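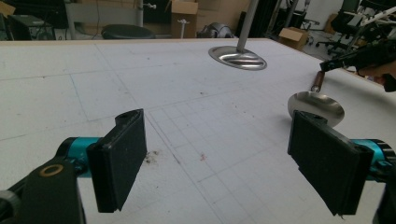
Faint pencil lines across the big white tabletop

I rang her on a Saturday morning and she picked up with her mouth full of toast. She's run the repair counter at Kasar for 12 years, and I wanted to ask her about phones under pillows — mainly because I'm guilty of it myself.

"Oh, everyone does it," she said. "You fall asleep watching something, it's plugged in, it slides under. The heat's got nowhere to go." A customer of hers in Siqueira woke in September to a brown patch on the sheet and a smell like burnt hair. He was fine. The pillow wasn't, and neither was the phone.

So what should I be doing? "Put it on something hard. A saucer, if you like!" And if the back starts to bulge? "Turn it off, unplug it and don't press on it. People press on it. I had two in one week who'd sat on theirs to flatten them." 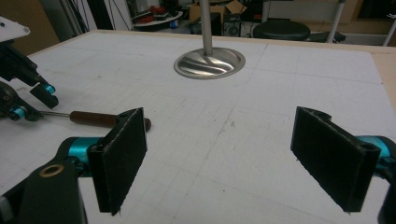
Black, teal and white at the work table

She's just as cross about cheap chargers. She once bought 13 from the market stalls by the Museo tram stop and opened them up at home, and she'd only have kept two (she wouldn't tell me which stall, I did ask). My own came from one of those stalls, so I went rather quiet at that point.

"Does it buzz?" she asked. I went and listened. It buzzed a bit. She told me to bring it in on my way past and she'd have a look, and to charge in the kitchen until then.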